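Femden parallel gripper on two arms: three weeks of use

I bought the Femden gripper for our small workshop after my colleague Filippos Makris read out the price and I did not believe him. We took two, one for each arm, to replace the Psarras pair which we had used until March. I write this for people who do tabletop work with kitchen things and boxes, because most reviews I found were only about metal parts.

Mounting was easy. The manual is short and the drawings are correct. The software from Erkomitz found both grippers at the first try, but one of them reported itself open when it was closed, and I had to run the calibration 3 times on a Saturday before the numbers stayed still.

What I like most is the view of the wrist camera. With the Psarras the fingers took so much of the picture that small objects were lost. Now I can see the dish and the latch of the box together, and this is enough for me to plan the approach.
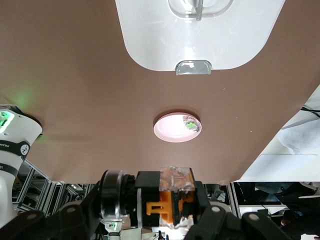
Wrist camera view with the box and the pink dish on the table.

The fingers are black, so they stand out well from the brown cover. They hold thin edges better than I expected. At 30 per cent force a plate does not slip, and at 100 per cent I would not put anything there that you want to keep. Box latches are more difficult: the finger tips are a little too wide for them, and I often need a second attempt.

For comparing the two arms I prefer the fixed camera, a Flakik. Its picture is softer, but you see both grippers at once and you notice quickly if one of them comes down too low. 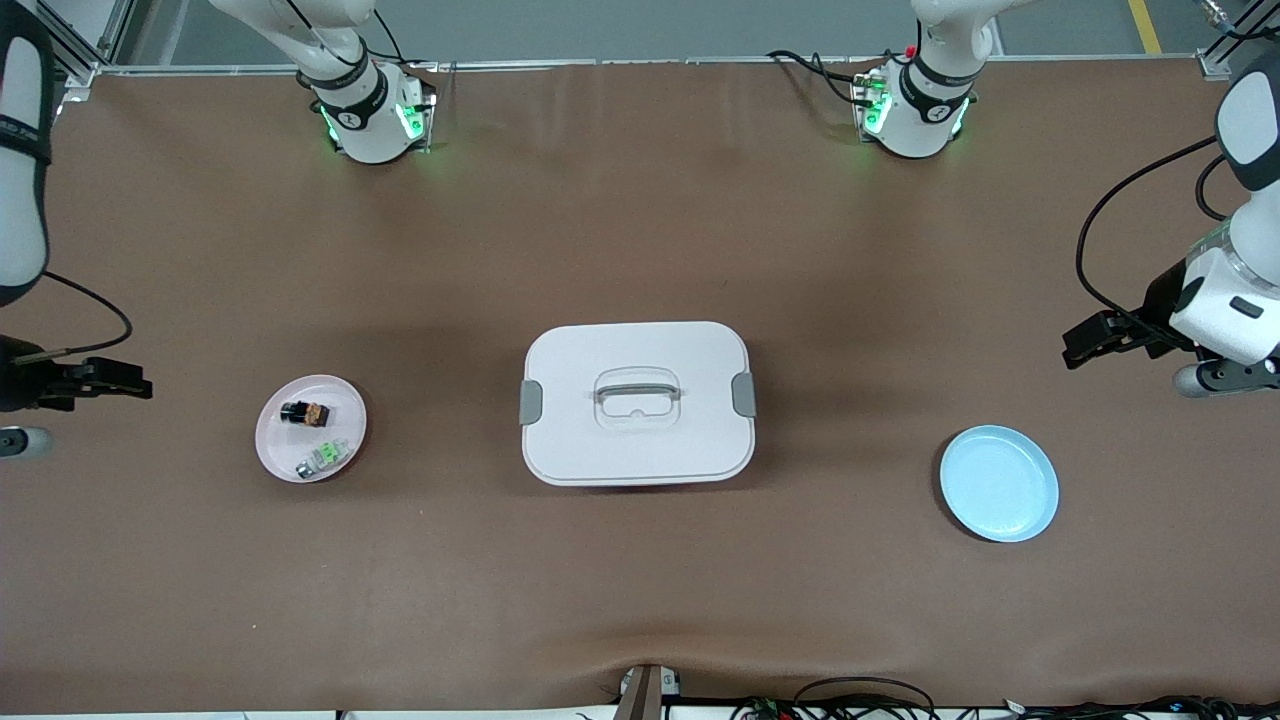 Fixed camera view, both grippers over the table.

Now the bad side. The cable is stiff and makes a big loop over the wrist, so leave it more length than the manual says. The left gripper also became noisy after 3,000 cycles. Evangelia Katsaros from the shop answered my letter the same evening and sent new screws - the noise is smaller, but it is still there.

I would buy it again for light objects. For heavy boxes I would keep the Psarras.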